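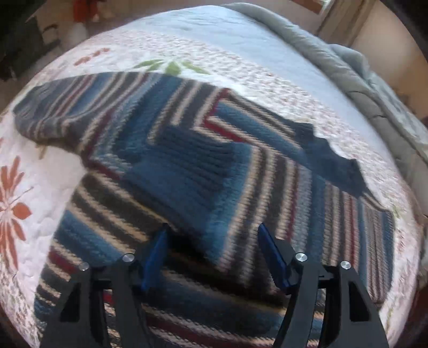

Folding knitwear with the Kindlow hand-held gripper: working notes

The Kindlow kit from Dorach is a pair of hand-held grippers, rented by the month, with a set of printed task cards for laundry work. Folds made with the grippers are recorded and used to train a folding arm. The notes below apply to heavy knits, which cause more failed folds than shirts or towels.

Lay the garment flat on a bed, face down if it has a collar. Pull the sleeves straight before picking up the tool. A sleeve left doubled under the body will drag the hem when the first fold is made.

Open the fingers fully and come in low. Push the knit into a ridge between the pads, then close. Pinching a single layer at the edge stretches the ribbing and tends to slip on thick yarn.

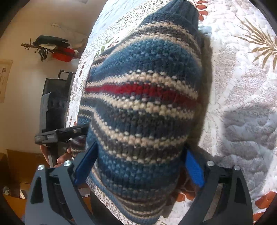 Striped sweater gathered between the blue pads.

Close only until the pads stop moving. Extra force does not improve the hold, and it can flatten raised stitches. Lift straight up - sideways pulls skew the hem.

Set the garment down before opening the fingers. If a loop catches on a pad, open fully and back the tool out by hand.

Wipe the pads with a dry cloth after every 33 folds. Lint builds up faster with wool than with cotton. Dorach rates a pad set at 3,000 closings; Neville Marsden, who tested the kit in March, changed his at 414 after working mostly with coarse wool.

Spare pads come in packs of two. Check the joint screws when fitting them.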